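Folding clothes for the robots, one bed at a time

I've been helping out on the Jindon project since December, and people keep asking me what I do all day. Well, I fold clothes! Over and over, on beds, in ordinary homes around Stastden, using a pair of hand-held grippers in place of my fingers. Each fold gets recorded, and the recordings go to the team at Yazdani, who are teaching a learning system to handle laundry.
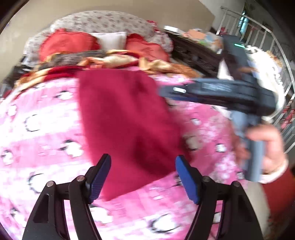 Two grippers and something soft and red, on one of our bedroom sessions.

The goal for this round is 900 good folds, with at least 200 of them on fleece and other fuzzy stuff. Hamidreza Naseri, who runs the collecting side, is very keen on the fuzzy stuff. Shirts are easy (well, easier), but thick fabric bunches up between the pads and you have to learn to pinch it low and lift slowly. My first 20 tries were terrible and I'm told they've been kept anyway. 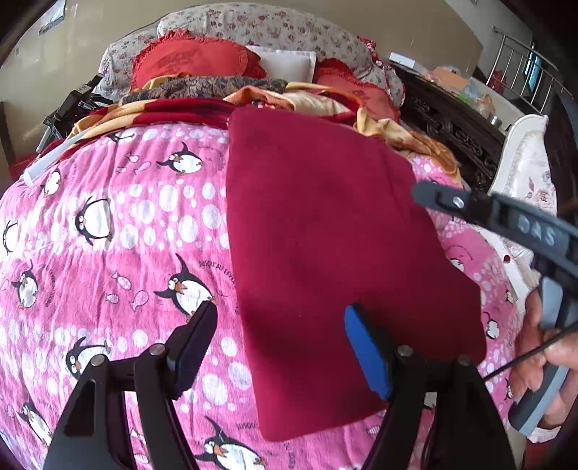
We work in people's real bedrooms on purpose. The earlier set was all shot on one bare table at the Urklow office, and the system got pretty good at folding on one bare table at the Urklow office. So now we leave the cushions and blankets where they are and work in whatever space is left. I love this part – you get different light, different sheets, and a mattress that sinks when you lean on it.

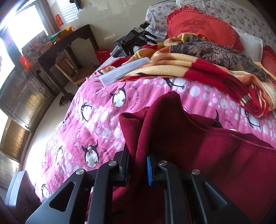
A session runs to 50 folds, and then I need a break because my thumbs are done. You're squeezing both handles the whole time, and the last few always come out a bit crooked. Hamidreza says crooked is fine as long as I fix it on camera, so the system gets to see a correction too. If I give up and smooth it out by hand, that one gets tossed. 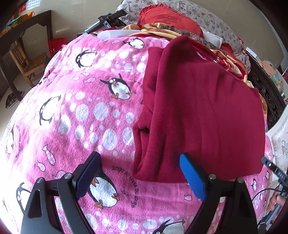
Next up is towels, and after that fitted sheets, which I can't fold with my own two hands, never mind these. If you live near Stastden and don't mind us borrowing your bed for a morning, the Jindon sign-up list is still open. You don't even have to tidy up first.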